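Werkstattpraktikum Rechnertechnik, Begleitblatt zum Versuch 4: Arbeitsspeicher in Tower-Rechnern

Lehrwerkstatt Furnau, verantwortlich: Riet Verschueren

Vorbereitung

Das Begleitblatt ist vor Beginn des Praktikums vollständig zu lesen. Für den praktischen Teil stehen 30 Minuten zur Verfügung, für das Protokoll ist anschließend im Seminarraum Pringle Zeit vorgesehen. Rechner, die noch mit dem Stromnetz verbunden sind, dürfen nicht geöffnet werden.

Lage des Gehäuses und Orientierung

Das Gehäuse wird auf die Seite gelegt, sodass die offene Seite nach oben weist. Die Teilnehmenden bestimmen zunächst die Lage von Netzteil, Laufwerksschacht, Grafikkarte und Prozessorsockel und tragen sie in die Lageskizze ein. Die Speichersteckplätze sind stets in Bezug auf den Prozessorsockel anzugeben. 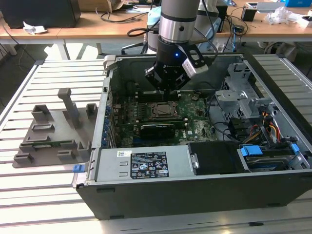 Liegender Tower mit geöffnetem Gehäuse, Netzteil vorn
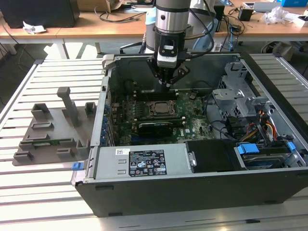
Hauptplatine mit Prozessorsockel und Grafikkarte, rechts der Laufwerksschacht

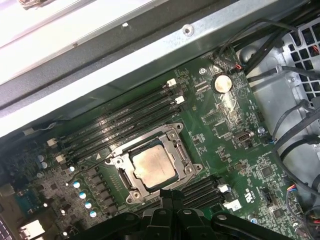 Unbestückte Speicherbänke beiderseits des Sockels, Verriegelungen hell

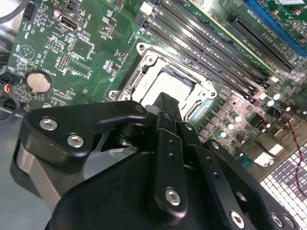

Prozessorsockel mit metallenem Halterahmen

Einsetzen eines Speichermoduls

Die Verriegelungen des Steckplatzes werden geöffnet. Das Modul ist ausschließlich an den Schmalseiten zu fassen und so auszurichten, dass die Kerbe der Kontaktleiste mit dem Steg im Steckplatz übereinstimmt. Anschließend wird es senkrecht und an beiden Enden gleichmäßig eingedrückt, bis die Verriegelungen einrasten. Lässt sich das Modul nicht einsetzen, ist die Ausrichtung erneut zu prüfen; der Druck darf nicht erhöht werden.

Protokoll

Anzugeben sind die Inventarnummer des Rechners, die belegten Steckplätze und etwaige Abweichungen von der Lageskizze. Der Umfang soll rund 200 Wörter betragen. Das Protokoll ist bis Ende Juni im Sekretariat, Raum 664, abzugeben. Verspätet eingereichte Protokolle werden nur nach vorheriger Absprache mit der Versuchsleitung angenommen.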